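Honel Floor Marking Kit for Home Robots

I put this kit together after reading way too many safety write-ups (ask Uwe Sauerland, he got all my emails!). My rule is simple: keep a clear lane to the counter and mark it before the robot's first run. 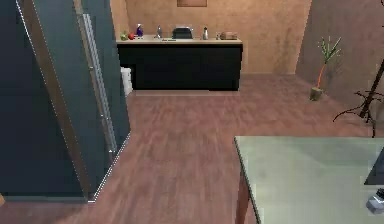 You get tape, corner tags and a printed checklist, all for $23. Go through the list again whenever you move a table or a plant – please don't skip that part! Refill tape is sold separately.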